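Overnight at Breathnach Hut on snowshoes – is my sleeping setup warm enough?

toquelady

Hi all! A few of us are snowshoeing in to Breathnach Hut in February, one night, and I'm second-guessing my gear. I've done plenty of day trips around Broltness (the lake loop, mostly) but I've never slept out in winter. I've got an old down bag with 520 g of fill, no idea what the real rating is as the tag washed blank years ago, and a closed-cell foam pad. The hut has a wood stove but I've heard it goes out by 3 a.m. and then you're on your own. There's a climb of 400 metres from the parking lot, so I'd rather not haul a second bag if I can help it. Do I need an inflatable pad as well? Also we're bringing a bit of red for after supper, so opinions on cups are welcome.

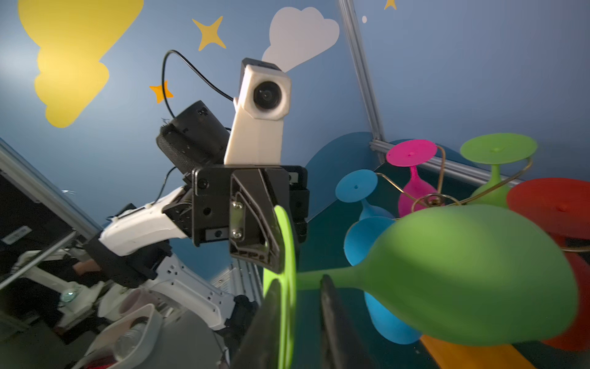
Green silicone wine glass, lying on its side

snowpole_kev

You'll be fine, I've slept there in worse.

mittsandmaps

I'd go a bit slower than "you'll be fine"! The hut is on posts with the wind going right under it, so the floor gets bitter, and the bunks are just boards. Your pad matters more than your bag in there. Bring the foam one for sure, and if you can borrow an inflatable to go on top of it, do. Dada had a bin of ex-rental ones by the till when I stopped in last month – worth a phone call before you drive over.

For the bag, sleep in it on your back deck or balcony on a cold night first. Wear what you'd wear at the hut: dry long johns, dry socks, toque. If you wake up shivering you can just go inside, and then you know. I did this with my Asidik bag and found the zipper draft was the whole problem, so now I stuff a fleece down that side.

Other bits from my trips up there: the hut sleeps 8 and it's first come, first served for the bunks nearest the stove. Split your kindling before supper, not at bedtime when you're half asleep and the axe is wherever the last person left it. A hot water bottle in the bag is lovely, but do check the lid twice (ask me about October). Boot liners go in the bag with you too.

Cups, well, I gave up on stems in the backcountry. They roll off the bench. I take one insulated mug and everything goes in it, soup first.

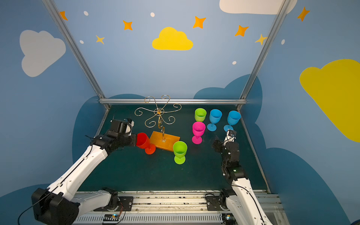
Red goblet on its side by the gold wire cup stand

old_gaiters

Agree with the above on the pad. One small correction for anybody using the older trail map: the winter turnoff is at marker 523 now, and it's easy to walk right past if there's fresh snow on the post. The summer route crosses the gully, so stay off that one until spring.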